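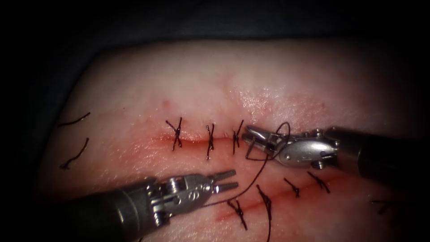
Grażyna Lis: 매듭 꼬리 길이를 합격 조건에 넣을 거면 절단 전 길이인지 절단 후 길이인지부터 적어 주세요. 지난번 양식은 둘을 구분하지 않아서 같은 패드를 두 사람이 보고 판정이 갈렸습니다.

의견을 반영하여 3-6항의 기준을 절단 후 길이로 고정하였다. 절단 전 길이는 기록하지 않는다.

Skulby 봉합 실습대 점검표 (단속봉합, 패드형)
양식 번호 851, 개정 7월
적용 범위: 절개선이 있는 패드 위에서 단속봉합을 수행하는 실습대 전체
점검 시점: 사용 전, 사용 중 1회, 사용 후
판정 표기: 적합 / 조건부 / 부적합 / 해당 없음

판정란을 비워 두지 않는다. 확인하지 못한 항목은 "해당 없음"으로 처리하지 말고 비고란에 "미확인"으로 쓴다. 조건부 판정에는 조건과 해제 시점을 함께 적는다.

1. 패드 준비

1-1 패드 외곽에 찢김, 눌림, 들뜸이 없는가.
판정: 적합
비고: 가장자리 곡면부는 눌림 여부 판별이 어렵다. 조명을 옆에서 비추고 본다.

1-2 표면 수분 상태가 고르게 유지되는가.
판정: 조건부
비고: 광택이 한쪽에 몰려 보이는 경우 조명 반사인지 수분 고임인지 구분해야 한다. 흡수지를 1회 접촉한 뒤 재확인한다. 문지르지 않는다. 표면을 문지르면 미세 주름이 생기고 이후 바늘 진입점 확인이 어려워진다.

1-3 절개선의 시작점과 끝점이 식별되는가.
판정: 적합
비고: 절개선이 둘 이상이면 기록지에 윗줄, 아랫줄로 구분한다. "긴 쪽", "짧은 쪽"이라는 표기는 받지 않는다. 봉합이 진행되면서 남은 절개 길이가 달라지기 때문이다.

1-4 절개선 사이 간격이 양쪽 매듭 꼬리가 서로 닿지 않을 만큼 확보되었는가.
판정: 적합
비고: 사선 절개는 간격이 가장 좁은 지점에서 측정한다.

1-5 패드 로트 번호가 기록지와 일치하는가.
판정: 적합
비고: Rarkska 패드, 로트 265와 267 혼용. 두 로트의 경도 차이는 점검 대상이 아니나 같은 실습자가 중간에 로트를 바꾼 경우에는 비고에 남긴다. 로트 266은 입고 기록이 없다. 번호 누락이 아니므로 재확인 요청을 하지 않는다.

1-6 패드가 작업면에 고정되어 있는가.
판정: 조건부
비고: 매듭을 조일 때 패드가 따라 올라오면 부적합이다. 고정 상태는 사용 전과 첫 매듭 직후 두 번 본다. 이번 점검에서는 첫 매듭 직후 확인이 기록되지 않아 조건부로 둔다. 해제 조건은 다음 패드 교체 시 두 시점 모두 기록하는 것이다.

2. 봉합사와 바늘

2-1 봉합사 포장의 호수와 유효기간을 확인하였는가.
판정: 적합
비고: Xia 흑색 봉합사. 포장지 절취부는 실습 종료까지 보관하고 기록지 뒷면에 붙인다.

2-2 봉합사에 꺾임이나 보풀이 없는가.
판정: 조건부
비고: 포장에서 생긴 꺾임은 허용한다. 같은 위치를 집게로 반복해서 물어 생긴 꺾임은 허용하지 않는다. 둘을 구분하기 어려우면 해당 구간을 매듭에 쓰지 않는다. 꼬리로 잘려 나갈 구간이라면 그대로 진행해도 된다.

2-3 바늘 수량이 반출 대장과 일치하는가.
판정: 적합
비고: 수량은 사용 전과 후에 같은 사람이 대조한다. 사용 후 수량이 부족하면 패드와 흡수지를 폐기하지 말고 실습대 사용을 멈춘다.

2-4 사용하지 않는 바늘이 지정 용기에 있는가.
판정: 적합
비고: 용기 뚜껑이 반쯤 닫힌 상태는 열린 것으로 본다. 패드 위에 바늘을 꽂아 두는 것은 임시 보관으로 인정하지 않는다.

2-5 잘라 낸 봉합사 조각이 작업면에 남아 있지 않은가.
판정: 조건부
비고: 어두운 바탕 위의 흑색 조각은 육안으로 놓치기 쉽다. 흰 흡수지로 한 방향으로 훑은 다음 흡수지를 확인한다. 매듭을 하나 자를 때마다 치울 필요는 없고 절개선 한 줄을 마칠 때 치우면 된다.

3. 매듭과 봉합 간격

3-1 각 땀이 절개선을 가로지르는 방향으로 놓였는가.
판정: 적합
비고: 절개선에 대해 직각이 원칙이다. 사선 절개에서는 패드 변이 아니라 절개선을 기준으로 각도를 본다. 이전 양식의 "패드 아래변 기준"은 오류였으며 삭제하였다.

3-2 땀 사이 간격이 고른가.
판정: 적합
비고: 첫 땀과 둘째 땀의 간격을 기준으로 나머지를 비교한다. 세 땀으로는 간격의 경향을 판단하지 않는다. 네 땀부터 판정한다.

3-3 바늘 진입점과 출구점이 절개선에서 같은 거리에 있는가.
판정: 미확인 (비고 참조)
비고: 매듭이 진입점을 덮은 땀이 있어 확인하지 못하였다. 매듭은 한쪽 변으로 밀어 놓는 것이 원칙이고, 절개선 바로 위에 얹힌 매듭은 3-4항에서 따로 본다.

3-4 매듭이 절개선 위에 얹혀 있지 않은가.
판정: 조건부
비고: 실습 중인 패드에서는 교정할 수 있으므로 부적합으로 내리지 않는다. 절개선 한 줄을 마친 뒤에도 얹혀 있으면 부적합이다. 매듭을 옮길 때에는 꼬리를 잡아당기지 말고 고리 쪽을 민다.

3-5 양쪽 변이 맞닿아 있는가.
판정: 조건부
비고: 벌어짐과 겹침을 구분하여 적는다. 붉은 액이 절개선을 따라 번져 있으면 벌어짐이 실제보다 크게 보인다. 흡수지를 1회 댄 후 판정한다.

3-6 매듭 꼬리가 절단 후 기준 길이 안에 있는가.
판정: 조건부
비고: 짧으면 풀릴 위험이 있고 길면 옆 땀과 엉킨다. 한 매듭의 두 꼬리 길이가 다르면 짧은 쪽으로 판정한다. 아직 자르지 않은 꼬리는 판정에서 제외하고 "미절단"이라고 쓴다.

3-7 조임이 과하지 않은가.
판정: 적합
비고: 땀 양쪽의 표면이 오목하게 들어가면 과한 것으로 본다. 절개선 변이 주름지는 경우도 같다.

4. 고리 형성과 장력

고리를 만드는 단계는 사용 중 점검에만 해당한다. 점검자는 실습자에게 동작을 멈추라고 하지 않고 옆에서 본다. 동작을 멈추게 하면 장력이 달라지고, 그 상태의 판정은 쓸 수 없다. 고리가 풀렸다가 다시 만들어진 경우에는 두 번째 고리를 대상으로 하고 첫 번째 고리는 비고에만 적는다.

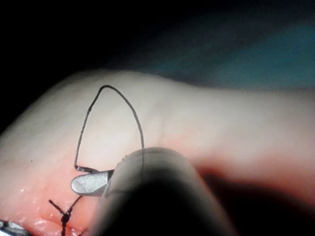
4-2항의 "고리가 선다"는 표현은 삭제하자는 댓글이 있었다. 댓글에 따르면 고리가 서는지 눕는지는 실의 강성에 좌우되므로 실습자의 숙련도와 분리할 수 없고, 가는 실을 받은 사람만 조건부가 늘어난다고 한다.

지적이 타당하여 4-2항은 고리의 모양을 묻지 않고 집게가 통과할 폭이 있는지만 묻는 것으로 고쳤다. 수정 전 양식으로 낸 기록은 재판정하지 않는다.

4-1 봉합사를 무는 위치가 집게 끝의 파지면 안에 있는가.
판정: 적합
비고: 파지면 바깥 모서리로 물면 실이 깎인다. 의심되면 문 자리를 밝은 바탕에 놓고 보풀을 확인한다.

4-2 고리에 반대쪽 집게가 통과할 폭이 있는가.
판정: 적합
비고: 폭이 부족한 상태로 밀어 넣으면 집게 끝이 패드 표면을 긁는다. 긁힌 자국이 있으면 1-1항도 다시 판정한다.

4-3 고리를 만드는 동안 패드 표면이 당겨 올라오지 않는가.
판정: 적합
비고: 표면의 가는 주름은 당김의 증거로 쓰지 않는다. 실이 느슨해진 뒤에도 남는 주름이 있으므로 주름이 실을 따라 움직이는지를 본다.

4-4 짧은 쪽 꼬리가 고리를 통과하기 전에 빠지지 않는가.
판정: 조건부
비고: 빠짐이 반복되면 꼬리를 더 남기고 시작하게 한다. 횟수를 적을 필요는 없다.

4-5 첫 번째 던짐과 두 번째 던짐의 방향이 반대인가.
판정: 미확인
비고: 완성된 매듭만 보고는 판정하지 않는다. 조여진 상태에서 방향을 읽으려다 오판한 기록이 있다. 사용 중 점검에서 직접 본 땀만 적합으로 적는다.

4-6 조이는 방향이 수평에 가까운가.
판정: 적합
비고: 위로 들어 올리며 조이면 1-6항의 고정 상태가 함께 흔들린다. 두 항목이 같이 조건부가 되면 고정을 먼저 고친다.

5. 기구 상태

5-1 집게 파지면의 격자 무늬에 이물이 없는가.
판정: 적합
비고: 봉합사 섬유는 격자 홈에 걸린다. 마른 천으로는 나오지 않으므로 Vikamine 세정액에 담근 뒤 부드러운 솔로 제거한다. 담그는 시간은 용기 표시를 따른다.

5-2 집게를 닫았을 때 끝이 어긋나지 않는가.
판정: 적합
비고: 봉합사 한 가닥을 물리고 가볍게 당겨 미끄러지는지 본다. 시험에 쓴 가닥은 봉합에 쓰지 않는다.

5-3 관절부와 고정 나사에 풀림이 없는가.
판정: 적합
비고: 나사 홈에 액이 고이면 닦은 뒤 판정한다. 점검자가 현장에서 나사를 조이지 않는다. 풀림이 있으면 교체를 요청하고 기구 번호를 적는다.

5-4 두 기구의 끝이 패드 위에서 부딪치지 않는가.
판정: 조건부
비고: 실을 넘겨받을 때의 가벼운 접촉은 허용한다. 금속음이 나는 접촉은 끝부분 손상 여부를 확인하고 5-2항을 다시 한다.

5-5 집게 밑동에 봉합사가 감겨 있지 않은가.
판정: 조건부
비고: 던짐을 위해 감은 실과 의도하지 않게 걸린 실은 다르다. 고리를 풀어도 밑동에 남아 있으면 걸린 것으로 본다. 걸린 상태에서 집게를 벌리면 실이 관절 틈으로 들어가므로 먼저 닫고, 실을 끝 쪽으로 빼낸다.
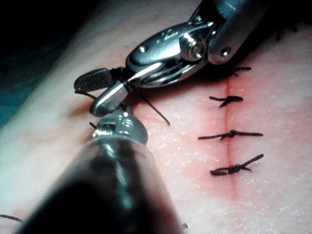
관절 틈에 들어간 실은 잡아당겨 끊지 않는다. 끊어진 조각이 남으면 5-1항의 세정으로는 제거되지 않고 분해가 필요하다. 분해 요청서는 양식 1140을 쓰며, 조각의 위치를 도면에 표시한다. 도면이 없을 때에는 "윗날 쪽", "아랫날 쪽" 가운데 하나로 적는다.

5-6 긴 꼬리가 작업 중인 절개선 위로 지나가지 않는가.
판정: 적합
비고: 늘어진 꼬리는 절개선 반대쪽으로 치워 둔다. 젖은 패드에 붙은 꼬리는 끝에서부터 들어 올린다. 중간을 집으면 꺾임이 생겨 2-2항에 걸린다.

6. 작업 환경

6-1 조명이 절개선에 그림자를 만들지 않는가.
판정: 조건부
비고: 기구가 들어온 상태에서 확인해야 한다. 빈 패드에서 본 조명은 기준이 되지 않는다. 패드의 먼 가장자리가 어두운 것은 절개선이 그쪽까지 이어지지 않는 한 문제 삼지 않는다.

6-2 반사광이 매듭을 가리지 않는가.
판정: 적합
비고: 표면 광택이 심하면 광원의 각도를 바꾼다. 패드를 말려서 해결하지 않는다.

6-3 흡수지, 절단 가위, 폐기 용기가 손이 닿는 위치에 있는가.
판정: 미확인
비고: 사용 전 점검표에 서명이 빠져 있어 소급 기재하지 않았다.

6-4 기록지가 젖지 않는 곳에 놓여 있는가.
판정: 적합

7. 사용 후

7-1 남은 절개 구간의 길이를 기록하였는가.
판정: 해당 없음
비고: 절개선을 끝까지 닫지 않은 패드에만 적용하며, 실습이 끝나기 전에는 기입하지 않는다. 마지막 땀에서 절개 끝점까지를 잰다.

7-2 패드를 재사용할 경우 기존 매듭을 남겨 두는가.
판정: 해당 없음
비고: 남기는 것이 기본이다. 제거하면 바늘구멍만 남아 다음 사용자가 기존 구멍과 자기 구멍을 구분할 수 없다. 다만 새 절개선이 기존 봉합선과 교차하면 그 패드는 재사용하지 않는다.

7-3 바늘과 날이 있는 폐기물을 손상성 폐기물 용기에 넣었는가.
판정: 해당 없음
비고: 봉합사 조각은 흡수지와 함께 접어서 버린다. 바늘이 달린 채로 남은 봉합사는 바늘 쪽 기준으로 분류한다.

7-4 작업면을 닦았는가.
판정: 해당 없음
비고: Vikamine을 작업면에 직접 뿌리지 않고 천에 적셔 쓴다. 패드가 놓인 상태에서는 닦지 않는다.

점검 의견 및 회신

의견 1. 3-2항에서 세 땀까지 판정하지 않으면 짧은 절개선은 영영 판정이 없다는 문제.
회신: 절개선이 짧아 네 땀이 들어가지 않는 패드는 "해당 없음"으로 적고 사유를 "절개 길이"로 쓴다. 간격이 눈에 띄게 다르면 비고에 남길 수 있으나 판정에는 넣지 않는다.

의견 2. 1-2항과 3-5항에서 흡수지를 각각 1회씩 쓰면 한 패드에 두 번 대게 된다.
회신: 무방하다. 대는 위치가 다르고 시점도 다르다. 같은 위치에 연속으로 두 번 대는 것만 피한다.

의견 3. 4-5항이 거의 항상 미확인으로 나온다.
회신: 점검자가 사용 중 점검을 오전에만 하는 것이 원인으로 보인다. 15시 이후에 시작하는 실습대를 점검 순서 앞쪽에 넣는다. 항목은 유지한다.

의견 4. 꼬리 길이 기준을 절단 후로 정했으면 가위도 점검 대상이어야 한다.
회신: 다음 개정에서 5-7항으로 추가한다. 그때까지는 실이 한 번에 잘리지 않고 눌리는 가위를 발견하면 비고에 적고 교체한다.

후속 조치

1-6, 4-5, 6-3: 다음 패드 교체 시 재점검.
3-3: 매듭을 한쪽으로 정리한 뒤 재확인. 매듭 정리는 실습자가 직접 한다.
3-6: 꼬리 절단 후 판정. 미절단 상태로 종료된 패드는 미확인으로 마감한다.
5-4, 5-5: 세정 후 5-2항과 함께 확인.
7항 전체: 종료 시 기입.

조건부 항목이 다음 점검에서도 같은 사유로 남으면 부적합으로 올린다. 사유가 다르면 새 조건부로 적고 이전 기록의 줄 번호를 옆에 쓴다.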